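Stidden to put 200 years of local newspapers on show

12 July 2022

Readers who love old newsprint are in for a treat. The Stidden Library has taken in the Varghese collection of early newspapers, and the first part of it goes on display in January.

The collection runs to 2,297 single issues, most of them from small country printers who seldom kept a title going for more than a few years. Nearly 300 are from the Stevau Mercury, a four-page weekly with shipping news on the front, letters on the inside and, at the back, some wonderfully cross notices about runaway apprentices and unpaid bills. Until now the library held only 4 copies of it, one of them missing its lower half!

We are especially pleased with the run of issues printed during the paper's quarrel with its rival across the street. Both printers claimed the same title for most of one winter, and each used his masthead to warn readers against the other. Seeing the two side by side is a joy – the type is different, the spelling is different, and so is the account of the same market fire.

Cataloguing is under way under the name Vudivo, which will also be the name of the free online index. Anyone can search it by town, printer or family name once the first entries go up.

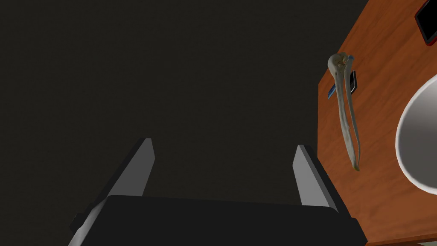
Reading room visits can be booked from the opening of the display. Please bring a pencil, as pens are not allowed near the papers, and let the desk know beforehand which titles you would like to see. The bound volumes are heavy and take a little while to fetch. If you have old Stevau papers at home, in a trunk or under the carpet, we would love to hear about them – even single leaves can fill a gap.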